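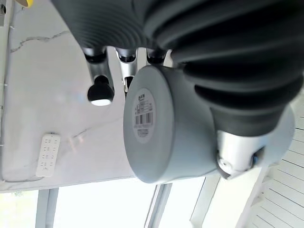 Tindthorpe Shelf-Life Labelling Study
Progress report to the Burnar Fund, second reporting period
Prepared by Perrine Lebrun, with contributions from Aqeel Rind and Eduardo Magbanua

1. Purpose of the report

This report covers work on the labelling study from January to the end of June. It sets out progress against the agreed work packages, changes to the method, spending, and the matters on which we need a decision from the Fund before the next period starts.

The study asks how well small retailers can read, record and act on date and batch marks on imported dry goods. It is limited to tea, ground spices, milk powder and dried soup bases sold in tubs, tins and cartons. Fresh and frozen goods remain outside the scope, as agreed at the outset.

2. Work package 1: shop survey

The survey is complete. We recorded 482 product lines across the participating shops in Tindthorpe. For each line the surveyor noted the position of the date mark, the date format, the language of the main label, whether an English over-label had been applied, and whether the barcode returned a result in the shop's own stock system.

Three findings affect the rest of the work.

First, date format is a larger source of error than language. Shop staff were generally able to find the date on a label they could not otherwise read, but they disagreed on its meaning where day, month and year were all given as two digits. Year-first dates printed in full caused little difficulty.

Second, over-labels are often placed on top of the original batch code. In these cases the shop cannot match stock to a recall notice without peeling the label, and several adhesives tore the print underneath. We have added a separate field to the record sheet for this fault.

Third, a barcode that scans is not always a barcode that helps. Many lines returned an entry typed in by a previous owner of the shop, with a short name and no pack size. Eduardo Magbanua has prepared a note on this point, which will be sent with the data tables.

3. Work package 2: reading trials

Reading trials began in March and are still under way. The target is 400 individual readings. Each participant is given a set of packs and asked to write down the best-before date, the batch code and the net weight. Lighting is kept at the level measured in a typical shop stockroom.

Progress is behind plan. The delay was caused by the late return of the consent forms and by the loss of the first room booking at the Matubbar Centre. A replacement room was found on the same floor, available after 4 p.m. only, so sessions are now shorter. Jomar Dalisay has redrawn the timetable, and on present numbers the trials will finish one month late. No later task depends on the full set of readings, apart from the final statistical tables.

The trial sheet was revised once, after the first sessions. The original wording asked for "the expiry date", which led some participants to leave the box blank where the pack carried only a production date and a storage period. The revised sheet asks for the dates shown and has a second box for the date worked out. Readings taken on the old sheet have been kept but will be reported separately.

4. Work package 3: stock record template

Aqeel Rind has completed the second draft of the template. It is a single-page form that can be printed or filled in on a phone. The draft was tested by 2 shops over a full ordering cycle. Both kept the form up to date for the main deliveries. Neither used it for small top-up purchases from the cash and carry, and the final version will need a shorter line entry for these.

We also looked at linking the template to Sultau, the stock program already used by several of the shops. An import file is possible without any change to the program itself. Jomar Lacson has written the field list and will test the import in the next period.

5. Spending

Spending to date is within the approved budget. Room hire is over its line because of the change of booking, and travel is under its line by a larger amount. We ask for permission to move the difference. Printing costs for the template have not yet been incurred. Some 40 hours of staff time were moved from work package 3 to work package 2 to cover the additional sessions.

6. Risks

Staff turnover in the participating shops remains the main risk. Where the trained person leaves, the template tends to lapse within a few weeks. A one-page guide is being drafted to reduce the effect.

7. Decisions requested

a) Approval of the one-month extension to work package 2.
b) Approval to move the travel underspend to room hire.
c) Confirmation that the data tables may be shared with the participating shops before the final report is issued.

The data tables and the revised trial sheet will follow under separate cover.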